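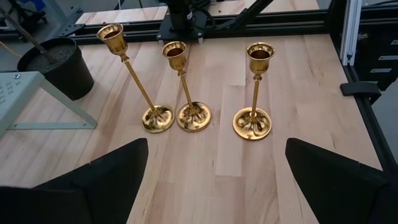
Attachment 1: the holders as they stand on the table.

Ticket 76, Flimeddale tabletop set
Opened 16 February 2021
Reported by: Sherif El Sherbiny
Status: open, in spirit

Complaint: the two holders at the left are standing base to base and the third has wandered off. The layout sheet asks for an even row. Customer would like to know who moved them. So would I.

First try: measured between bases with the Fogh ruler. Sheet says 100 mm. The ruler and the sheet disagree about where a base ends, what with all the fluting, so I sided with the sheet.

Second try: looked at the lids, which were next on the list anyway.

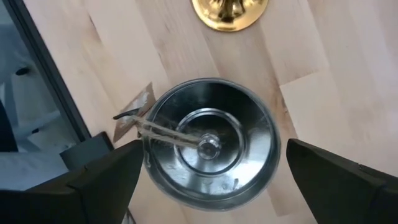

The Dukness tags are tied on with twine, looped round the knob, and the sheet wants them left on until the set is signed off. Fine by me. I have untied that kind of knot once, in January, and still think about it. Lid item closed, no action.

Back to the holders. Vutel support replied that spacing is "a matter of taste," then sent a 2-page guide to it. 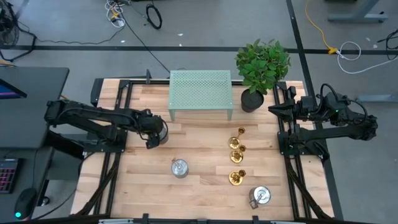

Page one says to keep gold pieces away from gray ones, page two says to mix them. I have asked which page is current. Plant and green stand can stay put. Parked until Vutel answers.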